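Home | Blog | Workshop Notes | About | Search

House rules for sim episodes, take three

So I finally sat down in March and rewrote our rules for recording simulated grasping runs, and wow, the old list was a mess! Half of it was written by me at 1 a.m. and the other half contradicted it.

The trigger was a cleanup of the Kendine set. We had 1,249 episodes in there and I ended up throwing out 129 of them. Most weren't bad grasps at all - they just had no clear start state, or someone had changed the lighting halfway through a batch and not written it down (okay, that someone was me).

Rule one now is boring and I love it: every episode starts with the fingers open and clear of the object. If a pad is already touching at step zero, bin it. Celeste Aravena has been after me to write that down for ages.
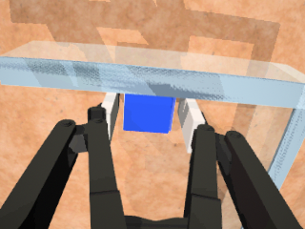

Rule two is about clear containers. They're a pain, because an edge or a reflection can cover part of the object in the wrist view, and then two people label the same view two different ways. So we picked one way. You label what you can see, you tick "partly covered," and you don't guess at the rest. Henrike Stüber wanted a third tick box for shadows and I said no, and then I caved, so there's a shadow box too.

The other big change is failures. We keep them! A clean miss is useful as long as it's marked as a miss. What I don't want is somebody quietly rerunning a seed until it looks pretty - if you rerun, both runs go in the log.

Still haven't settled how long a pause counts as "stuck." I've got 2 seconds in the draft and Celeste thinks that's way too short. More when we've argued it out.

Contact | © Undow | Back to top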